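扎德克乐园的预约排队改了，我替大家先跑了一趟

先说消息，赶时间的朋友看完这一段就可以关掉了：扎德克乐园（Sadeck）从六月起取消原来那套免费的纸质预约券，全部改到手机上的Zillia里面办。住在园区酒店的客人早上六点半可以开始选，其他人要等到八点。每人每天最多同时拿两个时段，用掉一个才能再选下一个。旧的纸券用到五月底，过期不补也不换，抽屉里还攒着几张的赶紧去用掉吧！

好，下面是我的啰嗦时间。

我跟扎德克也算老交情了，从大女儿还坐推车的时候就开始去，到现在小儿子都嫌我走得慢。纸券时代我是有一套完整打法的：开门前四十分钟到，老公带孩子排面包店，我一个人直奔园区最里面的瑟瓦山谷（Thevar）领过山车的券，领完再往回走，刚好赶上他们吃第二个肉桂卷。这套打法用了好多年，闭着眼睛都能走。所以听说要改，我第一反应是不高兴的，在群里抱怨了整整一个晚上，把大家都吵烦了。

后来乐园请了一批常客提前试用，我报了名，居然抽中了（我这种人连超市抽奖都只中过纸巾）。试用那天放进去300个家庭，各个园区都开着，只是花车巡游没有。我带了两个孩子，还有我妈，老公要上班，羡慕得不行。

早上我们是从福克斯科姆（Furkcombe）那边过去的，住在镇上一家小旅馆，不算园区酒店，只能等八点那一批。七点五十五我就坐在床边捧着手机了，我妈在旁边问我是不是在抢火车票。八点整点进去，转了几圈圈，转得我心都凉了，结果一下子跳出来全部时段，瑟瓦过山车十点二十那一档还有位置！我手抖着点下去，成功。第二个选了孩子们要坐的水上小火车，下午一点多。前后不到三分钟，我妈的头发都还没梳好。

老实讲，这一点我是服气的。以前那个早上我得一路小跑，现在我们慢慢吃完早饭，坐接驳车晃过去，进门的时候九点半，一家人整整齐齐，连防晒都涂匀了。

不过也有让人着急的地方。Zillia里一个账号最多带五个人，我们四个刚好，要是三代同堂再加上小姨一家，就得拆成两个账号分别去选，能不能选到同一个时段全看运气。我在过山车门口碰到一家七口，一半人排在十点二十，另一半排在十一点四十，爸爸站在栏杆边上两头喊话，嗓子都哑了。这个问题我当场就反映了，工作人员记在本子上，说正式上线以前会研究合并账号的办法。

还有就是耗电。我的手机出门时满格，到下午两点半只剩两成。屏幕要亮着给人扫，位置要开着，孩子还要拿去看地图。带上充电宝，一定要带！园里可以租，但是租借点在大门口，走回去一趟半条命就没了。

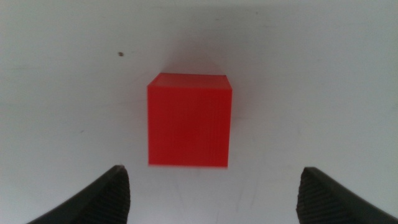 红色小方块。

中午我们在瑟瓦山谷的那家面馆吃饭，正好园方安排了一个小小的说明会，就在面馆楼上，谁都可以上去听，还送一杯柠檬茶。主讲的是负责游客服务的埃弗伦·卢曼兰（Efren Lumanlan），个子高高的，说话很快，我记笔记记得手酸。他讲新办法每天会放出2000个过山车名额，其中一部分扣着不在早上放，分成中午和下午四点两次补放。听到这里我眼睛都亮了，这对起不来床的家庭太重要了！也就是说，早上没选到不用在那里生闷气，十二点整再刷一次，机会是真的有。

有位妈妈问，老人家不会用手机怎么办。卢曼兰说大门左手边的服务台会保留一个人工窗口，报票号就能代选，选完给你打印一张小条子。我妈听完特别满意，下午就自己跑去窗口试了一回，让人家给她选了旋转木马。旋转木马平时根本不用预约，窗口的小姑娘也没说破，认认真真给她打了一张条子，她现在还夹在钱包里。

我又举手问了残障通道和推车的事。答复是通道照旧，不占两个时段的名额，但是需要第一次入园的时候到服务台登记一次，之后一年内有效。推车停放的位置会挪，从过山车出口挪到面馆旁边，有遮阳棚，下雨天应该好很多。

下午我们的水上小火车出了一点小状况，临时停了一会儿。要是放在从前，纸券上的时间过了就很麻烦，得找人签字。这次手机上自己弹出来一条通知，说我们的时段改成当天任意时间都有效，而且任意项目都可以用。儿子立刻要求再坐一次过山车，我女儿陪他去，我和我妈在树荫底下分一支芒果雪糕。出来的时候牌子上写着普通队伍要等54分钟，他们两个走快速那边，我雪糕还没吃完人就回来了，头发吹得像刚吵过架。

回去的接驳车上我旁边坐的是普雷舍丝·萨拉萨尔（Precious Salazar），常看亲子游论坛的应该对她不陌生，好多人第一次去扎德克都是照着她的路线走的。她也是来试用的，意见跟我不太一样。她觉得两个时段太少，尤其是只玩一天的外地家庭，花那么多路费过来，应该允许一早就把一整天排好。我说排满了多累啊，孩子半路要睡觉怎么办。她说你是常客你当然不急。嗯，这句话我想了一路，她说得有道理。我们住得近，今天没坐到下个月再来，人家可能好几年才来一趟。所以我把她的意见也写进了试用问卷，希望园方看得到。

几个我被问得最多的问题，顺手写在最后。

要不要另外花钱？不用，新的预约跟原来的纸券一样免费，包含在门票里。至于以后会不会出付费的版本，我当面问了，卢曼兰只说今年没有这个安排。

可不可以提前一天选？不可以，只能当天早上。

年卡怎么算？年卡跟普通门票一样，八点开始，住园区酒店的话六点半。年卡要先绑进Zillia里，绑定要拍照，建议在家里弄好，我在旅馆的浴室灯底下拍的那张实在不能看，现在每次入园它都要跳出来吓我一下。

小朋友不够身高，大人轮流坐怎么办？轮流坐保留，到入口跟工作人员说一声就行，第二位大人不用再选时段。

园区酒店名单里有没有福克斯科姆镇上的旅馆？没有，目前只算园内那两家。镇上几家旅馆听说在争取，有了下文我再来更新。

我们家下一趟定在六月中，打算试试中午补放的那一批，早上就让孩子们睡到自然醒。有同一阵子去的朋友留言告诉我，面馆楼上的柠檬茶如果还有送，我们可以约在那里碰头！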